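Clititz Desk Reset: Your Questions

So glad you're giving your desk a fresh start! These are the questions we hear most, with answers from Wanda Domański and the rest of us.

Do I have to take everything off first?
Yes, please do! It feels drastic, but wiping around a pile of stuff never gets you a really clean desktop. Put it all on the floor or the bed and go for it.

Where should the mat go?
On the side of your mousing hand, square to the front of the desk. A dark mat on a pale desktop looks terrific, and you can tell at a glance if it has drifted crooked.

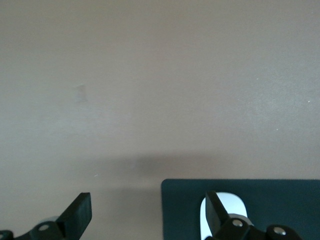
How often should I wash a fabric mat?
Once a month is plenty for most people. Use lukewarm water and a drop of dish soap, then dry it flat overnight.

What about smudges that won't budge?
Try a damp microfiber cloth first, then a little baking soda paste on a hidden spot. Fabrice Royer swears by a plain white eraser, and I've become a convert!

How long does a reset take?
My last one took 9 minutes, drawers not included. Drawers are a whole other evening (put some music on).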